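I have owned, by my sister's reckoning, 100 mugs in my life, and I have stacked nearly all of them badly. Cupboards encourage this. You shut the door on the muddle and forget it until a handle snaps off. So I would like to speak up for the mug tree — that plain little wooden post with pegs that our grandmothers kept beside the kettle.
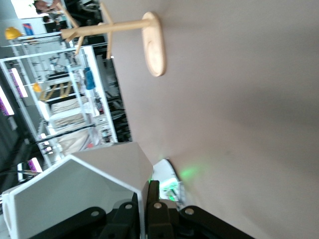 Asamoah, November

Three pegs and a rounded base in pale wood will do very nicely, I think. People tell me a stand like that holds too little, and I always answer that a household of two drinks from the same few cups anyway (mine is the chipped blue one, and I won't hear a word against it). The rest can go to the church sale. What I love is having the good ones out where a visitor can simply reach over and choose — it makes a kitchen feel friendly before the water has even boiled.

Hannelore Lanz | Contact | © Clerkport | Back to top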